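3.2 Where people put the fruit

I'll admit I didn't expect fruit to take up so much of my notebook. I'd gone into the Sutard flats to look at open shelving in small homes, and I thought I'd be writing about shoes and post. But of the 178 things people told us they "never know where to put", 24 were fruit, and pears came up again and again. They bruise in a bowl, they roll about on a worktop, and they're no good in the fridge if you want to eat them this week. So quite a few households had started using a cubby — usually one at about chest height, with nothing else in it. 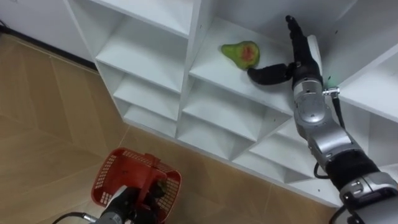 Figure 4. A pear towards the back of a cubby in a white shelving unit.

Does it matter which cubby the fruit goes in? Mostly it comes down to height, as people ate what they could see without bending and forgot what was near the floor.

I found that last bit rather cheering (my own bottom shelf is a disgrace!). The Abernathy households, who all had deeper units, told us much the same, though they grumbled more about things getting pushed to the back and having to feel around for them. One tenant had lost a lemon that way from April right through to the summer. We asked everyone to keep a shelf diary as well, and got nearly 300 entries back, which I go through in Section 3.3 along with the shoes.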